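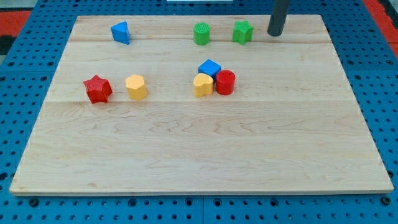

3.2 Materials and conditioning

Panels were made from pale, edge-jointed boards supplied by two mills, Gurau and Dvorak, and were stored flat for 18 days before the first reading. Edge-jointed stock was chosen over veneered sheet so that movement across the grain could be measured at each glue line. In a panel of the kind shown in Figure 2, two seams run across the width, where plank meets plank, and the grain is soft and wavy. Neighbouring planks in such a panel can be expected to swell by different amounts. Readings taken only at the outer edges will hide this, as a wide plank may offset a narrow one.

Figure 2. Jointed wooden panel with toy shape blocks, on blue pegboard.

Each panel was cut to 300 mm across the grain and weighed before and after conditioning. Half of the 102 panels were sealed on both faces with Atomance hardwax oil; the rest were left bare. Panels were then moved to the Umier humidity chamber, where they rested on open supports to let air reach the underside. A solid bench was tried in a pilot run in May and dropped after the lower faces lagged behind the upper ones, which produced cupping unrelated to the finish.

Width was measured at three points along each seam with a dial gauge, and colour was logged at the same points. Faint darker streaks in the timber were avoided for the colour readings but kept for the width readings. After removal of entries where the gauge had not been zeroed, 617 readings remained. Cupping was treated as a separate variable and is reported in Section 4.3. Seam opening was recorded only where a feeler gauge could enter the joint from the upper face.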